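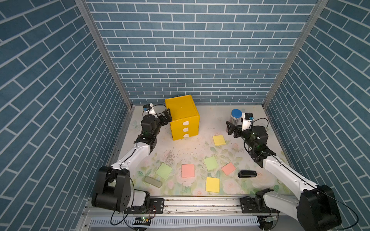 A small yellow cabinet with three drawers, set against blue brick-patterned panels.

Readers of Portuguese can finally get hold of The Long Counter, the much-loved study of small-town shopkeepers that has been passed from hand to hand among sociology students here in Fisstead for years now. The translation came out in May from Louro, a little press that has built up a fine list of books on work and everyday life, and a first printing of 3000 copies is already on its way to stores and college libraries.

If you haven't come across the book before (and do treat yourself, it's a pleasure from the first page), it grew out of a long stay in the market town of Cladia, where the author spent two years behind the counters of hardware stores, bakeries and one very busy shoe repair shop. There are 90 interviews in it, many of them with families who had kept the same store going for three generations, and the talk is wonderful: who gets credit and who doesn't, which customers come in only to chat, what happens when a daughter would sooner be a dentist. The chapter on closing time is still the one most people remember, and it has found its way onto a good many course reading lists over the years.

The Portuguese edition has been a slow and careful piece of work. Shop talk is hard to carry over from one language to another, and the translator went back and forth with the author over all sorts of small matters, down to the right word for the notebook where unpaid bills are written. Louro has kept the original maps and added a new preface, along with 23 pages of notes for readers who may not know the towns and trades in the book. The old appendix on methods is there too, in full, which will please teachers no end!

Fludico, which published the English edition, says the paperback will stay in print alongside the new one, so there's no need to rush out for a last copy. A Spanish translation has been talked about as well, though no contract has been signed yet.

The Fisstead public library will host an evening of readings from both editions, starting at 7 p.m. in the upstairs reading room. Admission is free, coffee and cake will be served beforehand, and copies in both languages will be for sale at the door.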